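4. Front-of-House Set-up for Small Theatre Hires

This section applies to all comedy, improv and spoken-word hires of the Prullano Studio. It replaces the front-of-house notes issued in February. The hirer's nominated front-of-house lead is responsible for every step below unless the hire agreement says otherwise.

4.1 Before the doors open

1. Collect the key envelope and the cash float from the venue office. Sign for both.
2. Switch on the foyer lights at the wall panel beside the coat rack. Leave the switch marked STAGE alone. It is controlled from the booth.
3. Set out the chairs according to the seating plan supplied with the hire agreement. The studio is licensed for 161 patrons, including latecomers and guests of the company.
4. Keep both aisles clear for their full length. Bags, coats and musical instruments must go under a seat or in the cloakroom.
5. Check that the exit signs over the street door and the Pons Lane door are lit.

Caution: Do not open the house until the booth operator has confirmed that the exit signs and aisle lights are working. A hire may be stopped at any time if an exit is blocked.

4.2 Setting up the Cletis ticket reader

1. Plug the reader into the power point under the box office counter. Wait for the steady green light.
2. Press and hold MENU, then select TONIGHT from the list of performances.
3. Check that the title and start time on the display match the hire agreement. If they do not, select BACK and choose again.
4. Scan the test card kept in the counter drawer. The reader should give a single tone.
5. Enter the number of complimentary tickets when prompted, then press OK.

Note: The reader stores up to 1,000 scans. If the display shows MEMORY, transfer the stored scans to the office computer before admitting any more patrons.

Note: If the reader cannot be used, check tickets against the printed door list and draw a line through each name. Give the marked list to the venue office at the end of the night.

4.3 Door sales

1. Door sales begin 34 minutes before the advertised start time, once the booth operator has given clearance.
2. Record each sale on the yellow sheet, including the method of payment.
3. Stop sales when the reader displays FULL. Start a waiting list if patrons wish to remain.
4. Release unclaimed seats only after the front-of-house lead and the stage manager have agreed to do so.

4.4 Green room and company supplies

1. The company may use the green room from the time stated in the hire agreement until one hour after the final bow.
2. Food brought in by the company must stay in the green room. Hot food may not be prepared on the premises.
3. Costumes and props must be kept apart from food and drink.
4. Remove all food, packaging and boxes at the end of each performance.
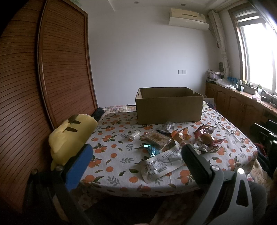 Figure 5. Packaged snacks and a cardboard box.

Caution: Open flames, including candles used as props, are not permitted in the green room, foyer or wings without written approval.

4.5 Closing the house

1. Walk each row and collect programmes, cups and lost property.
2. Count the float with one other person present and record the total on the yellow sheet.
3. Turn off the reader by holding MENU until the green light goes out.
4. Return the key envelope, float and yellow sheet to the venue office.

Requests to vary any part of this section should be sent in writing to Timothée Tessier, Venue Operations, Drindulen Arts Centre.

Section last revised 5/1/20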